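Evaluating the Mastus Starter Kit for an Intro Robotics Lab
Jocelyn MacLeod and Trevor Girard
Final report, 13/09/2019

Our task was to decide whether the simulator sold with the Mastus kit is good enough to teach pick and place before students touch the real arm.
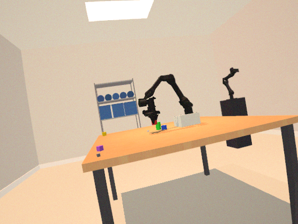

The license covers 15 seats and costs $593 a year. Installation went fine on the lab machines, but the manual skips the step where you set the gripper limits. Dale Chisholm found the setting for us in the support forum.

We gave each method 10 trials per object. The task was to grasp a small object on the table and drop it into the open white box. Cubes were easy. The green cylinder was harder — it tipped over when the red fingers came down off center, and the software has no simple way to reset one object without reloading everything. The far corner of the table also gave us trouble. The planner often returned no path to the yellow cube, and we had to add a waypoint by hand.

We compared the kit with Tarnach, which the department used before. Tarnach loads faster but has no contact model worth using. Mastus handles contact well and its scripts are easier to read.

We recommend buying the license for one year. Version 2 is due in May, and Manon Fehr has asked the vendor if single-object reset will be included. We had no reply when this report was turned in.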